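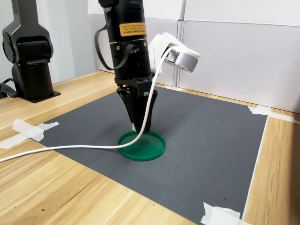
What is an avalanche probe for?

An avalanche probe is a long folding pole used to find the exact spot and depth of a person buried in snow, after a transceiver search has narrowed the area down.

Avalanche probe
Sat 17 January
By Rocío Salinas

An avalanche probe is a collapsible pole made of short hollow tubes threaded on a cord or cable. Along with the transceiver and the shovel, it is one of the basic tools of companion rescue, and for such a simple object it is wonderfully clever. Folded, it fits in the tool pocket of a pack. Thrown out and pulled tight, it becomes one stiff pole, usually between two and a little over three meters long, in a matter of seconds!

Construction

Most probes are aluminum or carbon fiber. Carbon saves weight, which ski tourers love on a long climb, while aluminum is cheaper and holds up better in dense debris (many patrols won't use anything else). The bottom section ends in a tip slightly wider than the tube. The wider tip opens a hole that the rest of the shaft can follow without dragging, and it makes a huge difference in hard snow.

The tensioning cord is steel cable or a low-stretch synthetic line. It locks at the top with a cam, a pull ring or a threaded stopper. Cord stretch is the most common fault in older probes: the joints open a little under load and the pole starts to wobble.

Depth marks are printed or etched along the shaft, and they help the diggers decide how far downhill to start.
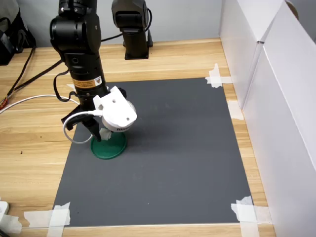

Gripper fingers at a round green object on a dark mat.

Use in a search

Probing starts where the transceiver gives its lowest reading at the snow surface. The searcher pushes the probe in at a right angle to the slope, not straight down, and works outward in a spiral with holes 25 cm apart. One hand stays low as a guide while the other pushes. A buried person feels springy and a bit soft, quite unlike the knock of rock or the dull thud of frozen ground, and anyone who has practiced on a buried pack will remember the feeling. After a strike the probe stays in place and shoveling begins downhill of it.

When no signal can be found, rescuers form a probe line. Everyone stands side by side and moves up the debris on the leader's call. It is slow work, but a well-drilled line is a marvel to watch.

History

Early rescuers used whatever they had: wooden poles, iron rods, even ski poles with the baskets taken off. Sectional metal poles that screwed together came next, and corded folding probes later replaced them for recreational use. The Jorkdale patrol school still keeps a screw-together set, with a shaft weight of 1,205 grams, and lets students try it against a modern folding model. Instructor Osamu Hattori runs the comparison every November with over 100 students on the practice field, and the old poles always draw a crowd.

Care

Probes should be dried unfolded, with the cord slack. Grit in the joints is wiped out with a cloth. A frayed cord needs replacing before the next trip, even if only one strand has gone.

See also
Avalanche transceiver
Snow shovel
Probe line
Stirnano rescue sled
Skendia slope meter
Golestani snow saw

Contact the editors | Copyright Jorkdale Snow Encyclopedia | Back to top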